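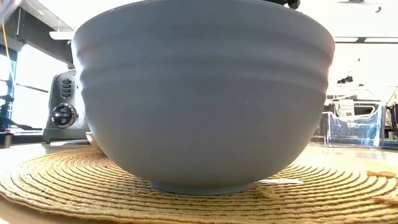
Dormant account fees

A dormant account fee (some banks say "inactivity fee") is a charge a bank takes from an account that hasn't been used for a while. I've been keeping this entry going for a few years now, and it's still the one I get the most mail about, so I've tried to keep it plain.

What counts as dormant

Every bank draws its own line. Usually the clock starts on the date of the last thing the customer did: a deposit, a withdrawal, a transfer, sometimes just logging in. Interest being paid in doesn't count, and neither does the bank taking its own fee, which I think is only fair (imagine if it did!). Lemine Savings Bank, where I had my first account, uses 3 years for savings and a shorter period for checking. Huanca Mutual goes by the customer instead of the account, so if you use your checking account there, your sleepy old savings account stays awake too. I like that rule a lot.

How the fee works

Most of the ones I've read about are flat monthly fees. A few are a percentage of the balance, and those are harder to find in the fee schedule. Flat fees bite hardest on small balances, obviously. Take an account with 45 dollars in it and a 3 dollar monthly fee – it's empty in fifteen months, and the owner may never have opened a single letter. Put 3000 dollars in the same account and the owner would hardly notice for years.

Meltska Bank used to charge nothing at all on balances over a set floor, then dropped the floor one June and got a pile of complaints. They brought it back, a bit lower than before. I still have the leaflet somewhere.

Dormant is not the same as unclaimed

People mix these up all the time, and I did too when I first wrote this. Dormant is the bank's own label, and the money is still sitting at the bank. Unclaimed (or abandoned) is a legal status. In the United States each state sets its own waiting period, and once it has run out the bank has to hand the money over to the state, which holds it for the owner. You can still get it back after that, but you'll be filling in a state form instead of walking up to a teller.

Some states also limit what a bank can charge before the handover. The wording varies so much that I gave up on the table I once had here. Your state's unclaimed property office will have the current rules.

Waking an account up

One small deposit usually does it, though some banks want a signature or a call as well. Larker Credit Union sends out a postcard you sign and mail back, and around 59 percent of them come back, going by its member newsletter. Better than I'd have guessed! Fees already taken are sometimes refunded if you ask nicely – I got two months back from Lemine that way, and they were very pleasant about it.

See also: Escheat; Minimum balance fee; Account closure; Passbook savings

Last edited March 13, 2018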